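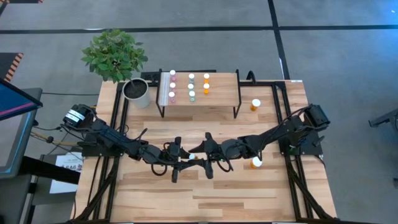

Page 2

## Does the speed sign on Thambiah Road slow anybody down?

Tuesday, December 22, 2020

Short answer first: yes, a bit, near the sign. Farther along, not much. Details below.

**Background.** Volamden put up a Balteo speed display on Thambiah Road in September, on the downhill side before the school crossing. It shows your speed, green if you're under the limit and red if you're over. No camera, no ticket. The town says it's for "awareness". We wanted to know if drivers care once they figure out it can't fine them.

**What we did.** Logged 1,000 cars with the sign on and 500 with it covered (town let us use a trash bag and tape – it blew off once, we threw out that morning and started over). Speeds came from a Zirport radar logger strapped to the light pole past the crossing. Only cars going downhill. Buses and delivery vans left out, they brake for other reasons.
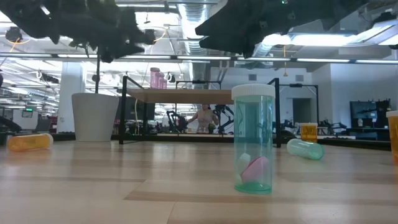

Weekday mornings only, dry road. We skipped any stretch where a patrol car was parked at the gas station, becuase everybody slows down for that and it would wreck the numbers. Probably missed one or two unmarked ones. Can't do much about it.

**What we found.** With the sign on, most drivers lifted off before the crossing. With it covered they mostly held their speed down the hill and braked late, or didn't. The very fast cars hardly changed though. Those are the ones people worry about, and the sign seems to do the least for them. Small group in our data so don't lean on it too hard.

We also moved the logger 50 yards farther down for the last set of mornings. Speeds were creeping back up there already, sign or no sign. Drivers seem to treat it as one spot to behave at.

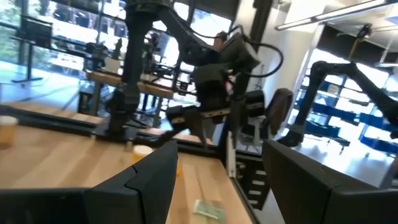 **Problems.** Traffic was lighter than a normal year, with part of the school at home. Lighter traffic means more cars with open road in front, so speeds may run high in both sets. Covered set is half the size of the other one, wich we'd fix if we did it again. Also no data from before the sign went up at all – covering it isn't the same, locals know it's there and may slow out of habit.

**What we'd tell the town.** Keep the sign. Move it now and then so people don't get used to it. A patrol car on random mornings would likely do more for the fast group, but we didn't test that. Try the uphill side too, nobody has measured it.

Tables and raw log in the appendix. Map is on page 1.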